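Equipment Planning, Niltetti Kitchen Assistance Project
Progress report to the Onyshchenko Fund
Prepared by Zlata Romaniuk, 17 February 2022

Thank you, first of all, for your patience over the winter and for the very kind note that came with the second payment. We read it out at our morning meeting and it did us all good.

Where we are with the arm

The first arm is set up on the gray table at Badberg and in daily use. I had promised you a firm view on whether we should buy a second one of the same kind or go up a size, and after many long conversations (and one rather spirited lunch) we would like to stay with the same kind. The larger model would need a new table and a new power line, and I can't see either fitting into this year's budget.

Grippers are where we would like to spend a little more. We now work with everyday things of quite different shapes, a lemon and a small Coca-Cola bottle among them, and we have been using the plain two-finger gripper for all of it. Simorton has quoted us for 24 spare fingers at a better price than last year, with 3 weeks for delivery, and I would love to say yes while the offer stands. 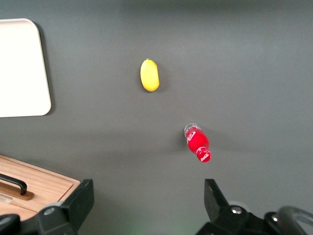

Budget to date

We have spent 78 percent of the equipment line, including the arm, the wrist camera and the mounting parts. Shipping came to over 19 percent of the arm's price, a good deal more than I had allowed for – I had worked from an old quote, and that one is my fault entirely. The training line is still nearly untouched, and with your agreement I would move a part of it across to cover the difference.

What we are asking for

Your approval for the spare fingers and for the transfer between lines, if possible before the end of the month. The second arm can wait until April, when we will send you a full quote along with the service contract. You would be very welcome to come and see the work for yourselves before then – just let me know and I'll put the coffee on.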